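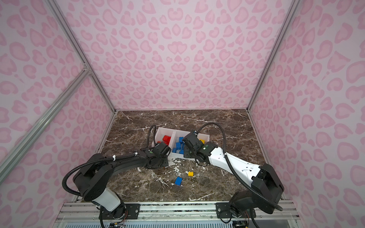 Efthymia Spanos
Contributing editor, homes and habits

Living > Houses > Property and Other Anxieties

Please Remove All Evidence of Yourself

For most of my adult life I have been sharing my house with a couple I've never met. They are in their thirties, I think. They have one child and are planning another. They like storage. They do not like a feature wall, a bidet, a pond, or any tile that could be described as having a personality. They are The Buyers, and although I have never put the house on the market, they have had the final say on everything since the day I got the keys.

It was The Buyers who vetoed the green bath. They weren't keen on the bookshelves going all the way to the ceiling, either, on the grounds that a wall should be left free for a very large television. When I floated the idea of turning the second bathroom into a darkroom, they went so quiet that I could hear the valuation dropping.

I raised this with my cousin, Fotis Theodorakopoulos, who sells houses in and around Kallau and has the handshake to prove it. I wanted him to tell me that I was being neurotic. Instead he put down his coffee and asked what sort of green.

Fotis has sold houses for long enough to have developed a private language. "Charming" is small. "Cosy" is also small, with a heater. "Loved" means the carpet goes. "Much loved" means the carpet goes and you wear a mask while it's going. His highest compliment, which he pays to about one house a year, is that it offers no objections. He says this the way other men talk about a good racehorse. A house that offers no objections has white walls, grey floors, one orchid and a bowl of lemons, and you could perform surgery in the laundry.

I have been to a lot of his open homes, partly out of family loyalty and partly because I am a sticky beak. The vendors are sent out for the hour, generally to sit in the car around the corner and watch strangers walk up their drive. Before they go, they have spent several weeks taking themselves out of the place. The photos come off the fridge, and then the magnets. The dog goes to a sister's. The good armchair, the one that has been sat in, is carried to the shed and a stiff little chair is hired to stand where it was. At one place in Guerra Street I opened a wardrobe and found four linen shirts, evenly spaced, all cream. I've thought about that man ever since. I hope he got his jumpers back.

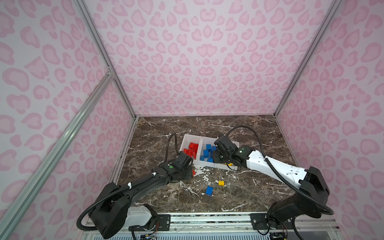 What struck me about Guerra Street was how cheerful the owners sounded when I rang them afterwards. They told me, as vendors always do, that the house had never looked better. They had finally fixed the gate. They had replaced the cracked pane in the back door that they'd been stepping around for years, painted the hall and got rid of the smell under the sink. Then they moved out and left it all to somebody else. In the new house, they said, the gate sticks.

We do this everywhere now. You live with the dud oven for a decade and put in a beautiful one for the stranger. My neighbour had her bathroom done in the last month she lived there and used it, by her own account, with flip-flops on, in case she marked it. I said it seemed a shame. She said it was an investment, in the tone people use when they want you to stop talking.

The language has a lot to answer for. I spent a wet Saturday in Tradix, which began as a hardware shop and is now more of a religion, trying to buy a tin of paint. The young bloke at the counter asked whether it was for me or for resale. I had not known these were separate aisles. For resale, he said, everybody goes for Flodadov, and he turned over a card to show me a colour like the inside of an envelope. It comes in half strength as well. I asked who would want a weaker version of it and he said, kindly, that full strength could read as a bit of a statement.

Reader, I bought the half strength. It is in my hallway now. Visitors ask when I'm planning to paint.

My grandmother would have been mystified by all this. Her house had a mustard lounge room, a brown kitchen and a toilet in a shade of pink usually found on salmon. She chose all of it herself, argued with my grandfather over all of it, and then never gave it another thought, having a family to feed and several feuds to maintain. If you'd told her to consider the next owner she would have wanted to know who had died. The house was for living in until you stopped. When she did stop, the family sold it in a fortnight to a couple who said they adored the kitchen. They ripped it out by December.

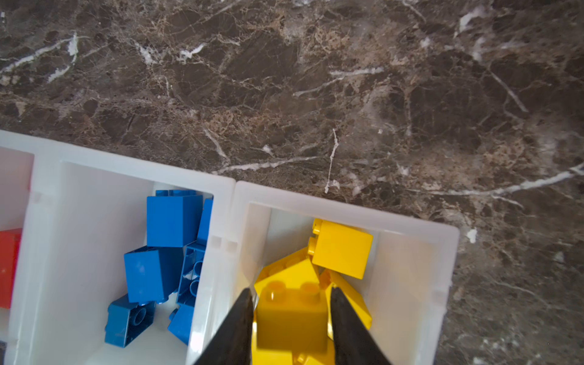 Which is the part Fotis won't discuss. The Buyers, having been catered to at enormous expense, turn up and do as they please. They have their own set of imaginary Buyers to appease, and those Buyers have gone off grey. Last year's neutral is this year's eyesore, and the benchtop that was meant to offend nobody's mother is out on the nature strip with a sign on it saying WORKS. I suspect that if you had put in dark brown marble, the kind with chocolate and tan blotches and white veins wandering about like a road map drawn on a bus, you'd have come out about the same. It would have hidden the coffee rings, too. And you'd have had something to look at while the kettle boiled, all those years you were being sensible.

I put this to him over dinner. He said there was a difference between one person's mistake and a recognised mistake, and that the market could price the second kind. Then he admitted, after a glass and a half, that in his own home the study is papered in parrots. Floor to ceiling, and he did the ceiling himself. His wife keeps the door shut when the in-laws come. I asked what it would do to the price and he looked at me as though I'd asked what he'd take for the children.

"I'm not selling," he said.

I pointed out that neither was I. He said that was what they all said, topped up my glass and told me that if I was serious about the green bath I should at least keep the old one in the shed.

So I have been measuring up. The plumber can come on a Thursday, or possibly the Thursday after, plumbers being the last people in the country who live entirely in the present. I have a tile sample propped against the basin, a deep bottle green with a wobble in the glaze, and every morning I brush my teeth and look at it, and The Buyers look at it too. They've been saying it's very brave. She thinks it might come up all right with brass taps. He wants to know whether there's any more storage.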